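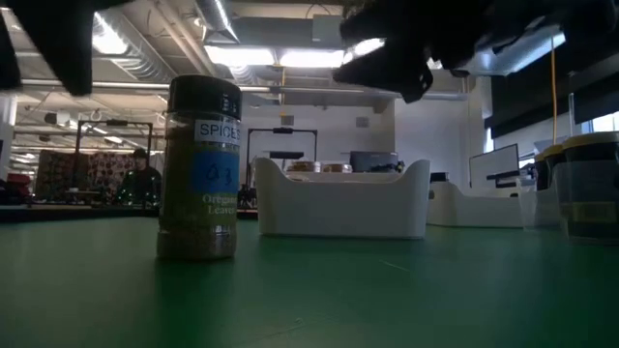

Vurkero's service desk maintains that a gripper needs no attention until it drops something. Their advice came back to us in February, in reply to a question about finger alignment, and it is a good place to start because most of you will hear a version of it at work. I don't believe it. A gripper can be out of true for weeks and still hold a spice bottle well enough to please whoever is watching.

Week 5: Looking after the bench gripper

What the manual says. Check the fingers every 1,558 cycles. The manual does not say where that number comes from, and I have asked. Treat it as a guess with a comma in it.

What we do. Power down and lock out before your hands go near the fingers. Wipe both with a dry cloth. Look at the tips under a lamp, then close them by hand on the Esska gauge strip. If light shows on one side only, the finger is twisted or the mount has shifted -- loosen the mount first, as it is the cheaper fault.

Write the cycle count in the log before you touch anything. Last year's group did it afterwards, the counter had been reset, and 218 cycles of trial data could not be matched to a finger set.

Test objects. A clear bottle with a ridged cap is a fair choice for the bench. The cap gives the fingers some grip and the smooth body gives them very little, so try both heights. Stick a tape label on each bottle and use the same one before and after the adjustment. A pass on the cap tells you next to nothing about the body.

On "self-calibrating" fingers. The Bisora brochure is in the course folder. Read it for what it leaves out: load, speed, and the condition of the fingers when the test began.

For the lab: 22 closes at each height, all results recorded, including the ones you would like to leave out. Bring the log sheet with you. Christodoulou Lab, bench side door.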